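Jistum tabletop arm: bread slices sliding in the tray after regrip, what are you lot running?

Forum: Small Cells & Benchtop Automation > Setup and maintenance

tonora_bench wrote:
Setting up one of the Jistum arms for a sandwich job, white bread and jam. The fill and close steps are all right. My trouble is the squaring-up step, where it has to press the bread down and line it up in the tray before transfer.
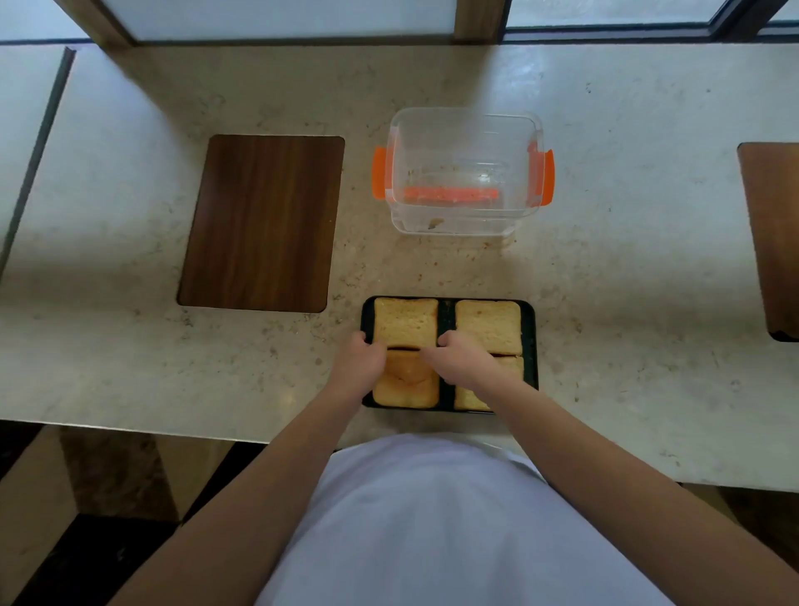
The top slice walks sideways as soon as the pads make contact, maybe one time in four, and then the transfer grips an overhang and the whole thing opens up. Press force is at the default. Pads are the original silicone ones, wiped down every morning. I've re-zeroed the wrist twice. Before I start pulling the thing apart, what are people running for approach speed and pad type?

Firmware is whatever it came with in November.

gasket_and_shim wrote:
What's your approach angle? The default path comes in with a bit of sideways travel right up to contact. On a hard part you'd never notice. On soft bread with jam under it, the top slice goes wherever the pad is going.

Put a waypoint straight above the press point and come down vertical from there at 7 mm/s. Slow, but it fixed ours.

tonora_bench wrote:
Angle is default, so that could be it. I'll try the waypoint tonight. 7 mm/s is going to hurt the cycle time though.

flatwhite_plc wrote:
I'd leave the speed alone and look at the pads. Silicone gets tacky once there's any jam or fat on it and a morning wipe isn't enough. The slice isn't being pushed, it's sticking to the pad and getting dragged on the way up. Film it side-on and see whether it moves going down or coming up.

We swapped to the Yagi textured pads and wash them at every tray change. Haven't touched the path.

gasket_and_shim wrote:
Textured pads mark the bread. We tried them and sent them back.

flatwhite_plc wrote:
They mark it if you're pressing too hard. What force were you on?

gasket_and_shim wrote:
Default.

flatwhite_plc wrote:
Well, there you go. Default is set for the demo blocks. Drop it to 60 per cent and you won't see a mark.

hurnari_nights wrote:
You're both half right. Do things in this order or you'll never know which change did it.

Power down, lock out, take the pads off. Look at the backing plate. On ours there was dried jam behind the left pad and it was sitting proud, so that side touched first every time.
Clean the plate, refit, torque the screws evenly. They're little M3s, don't lean on them.
Zero the wrist again with the pads on. If you did it with them off, it's not zeroed for the job.
Check the tray is clamped. A tray that can creep a millimetre gives you the same symptom.
Only then change force, then path, one at a time, with a decent run between.

Also check the pad hours. Ours went hard at about 4,000 cycles of washing and pressing and after that nothing we did in software helped.

tonora_bench wrote:
Zeroed with the pads off. Both times. The manual shows it with them off.

hurnari_nights wrote:
The manual shows the bare wrist because it's the same page for every end tool. There's a line further on about repeating it with the tool fitted. Easy to miss.

millet_loop wrote:
Bit of a side question, is anyone clamping the tray from underneath? My toggle clamps foul the forearm on the far row and I've ended up running half trays.

gasket_and_shim wrote:
Two locating pins and a low side stop. No toggles. Works as long as whoever loads it pushes the tray right home.

tonora_bench wrote:
Update. Filmed it as suggested and the slice moves on the way down, so in my case it wasn't sticking. Left pad was touching first. Took them off, there was a crust of old jam behind one corner, not thick but enough. Cleaned, refitted, zeroed with the pads on. Ran 42 with force and speed untouched and had one slide.

Then added the vertical waypoint, kept the original speed, and ran the same number again. No slides. I'll leave force where it is for now.

flatwhite_plc wrote:
Good result. I'd still bring the force down. You'll see it when you change to a softer loaf.

gasket_and_shim wrote:
Or leave it alone when it's working.

flatwhite_plc wrote:
Until the bakery order changes and it's back to square one. Each to their own.

hurnari_nights wrote:
Put the pad strip-down on the weekly sheet, whatever you decide about force. We do ours Tuesday after the last run, and write the cycle count on the tape on the base so the night crew can see it.

tonora_bench wrote:
Added to the sheet. Spare pads are on order as well. Will post again if it comes back on the wholemeal.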